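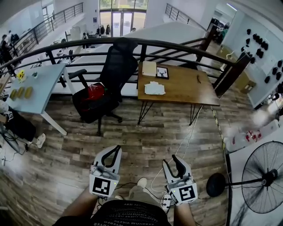
Two grippers, one in each hand, desk ahead.

Tuesday, December

Robichaud papers, box 2, continued.

Started on the strike bulletins this morning. The finding aid calls them "union newsletters, misc." and that will have to change. They are daily sheets put out by the rail and harbor workers at Wandness during the stoppage, typed on a stencil and run off on whatever paper was to hand. Some are on the backs of freight forms. The folder runs to 197 leaves, counting duplicates, and the order is a mess. Whoever packed it sorted by size.

Re-sorted by the bulletin number in the top right corner. Where the number is missing I went by the price of millet, which they printed in every issue, and by references to the day before. Left the original order on a slip in the front of the folder so it can be put back.

The stoppage lasted 30 days by the bulletins' own count. The newspaper version, which is what everyone cites, has it at 31. I think the difference is the last day. The bulletin treats the morning meeting as the end, and the paper waits for the first train out. Not worth a fight but the note in the draft guide should give both and say where each comes from.

What I did not expect is how little of this is speeches. The draft guide, as it stands, tells the story through the big rally and the two or three men who spoke at it. The bulletins hardly mention the rally. They are full of rice, lamp oil, who has credit at which shop, which wells are open to strikers' families. Bulletin 14 is nearly all about the women's market at Ultolden agreeing to sell on account. Bulletin 15 corrects the prices in 14. Without that market I don't see how they got past the second week, and the guide gives it one line.

Proposed change for the guide: move the Ultolden material up, before the rally. I would keep the biographical panel but cut the sentence calling the strike the work of one man. We have no source for it. The phrase seems to come from a school reader printed much later, and it has been copied from there into everything else.

Language notes. The typed text is French. Handwritten additions are in at least two other languages, neither of which I read well. I have copied them letter by letter and not tried to guess. Send those to Fasbridge with the next batch. They did the last lot quickly and marked their doubtful readings clearly, so use the same form.

Scanning settings, for whoever picks this up: grayscale was no good on the purple stencil ink. It drops the thin strokes and e turns into c. Color, then pull out the green channel for reading. Keep the color file as master. The freight forms show through badly, so put black card behind them. I forgot on the first run and had to do it over.
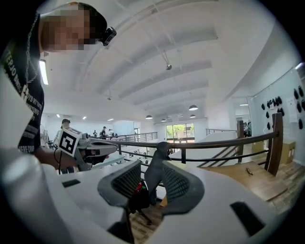

The banner photographs are going slower than the bulletins. These are the loose prints from the march along the harbor road, and most of the slogans are on cloth that is folded or sagging, or half behind somebody's shoulder. I can nearly always get part of a word and hardly ever the whole line. It is the same trouble as the black T-shirt in the picture above: white lettering in stacked, slanted lines, and what I can pull out of it is "VERJO" and bits like "DVB" and "ENTERO", which I would not want to turn into words. So the rule for the banners is letters seen in capitals, gaps in square brackets, any guess on a separate line with a question mark. The old catalog filled the gaps in silently. On one print it gives a full slogan about bread where I can see four letters, and those would fit several other words.

Checked the banner wording against the bulletins where I could. Bulletin 9 lists what was to be painted and on which color cloth, which helps a lot - two of the prints can be matched from that alone. The red cloths don't help, as everything is in black and white.

One print has a pencil date on the back that can't be right. It falls before the stoppage began. Either it is a different march or someone wrote it years afterward from memory. Entered as undated, pencil note transcribed.

Left to do:

Flatten the last of the freight forms. They are in the press now, leave until after lunch tomorrow.

Ask Fasbridge if they want scans or paper copies this time.

Find where the school reader got its version. There should be a copy in the Ultolden deposit, uncataloged shelf.

Fix the title in the finding aid. "Strike bulletins, Wandness, rail and harbor workers" is long but it says what they are.

Bulletin 22 is missing entirely. Check box 3 before writing it down as lost.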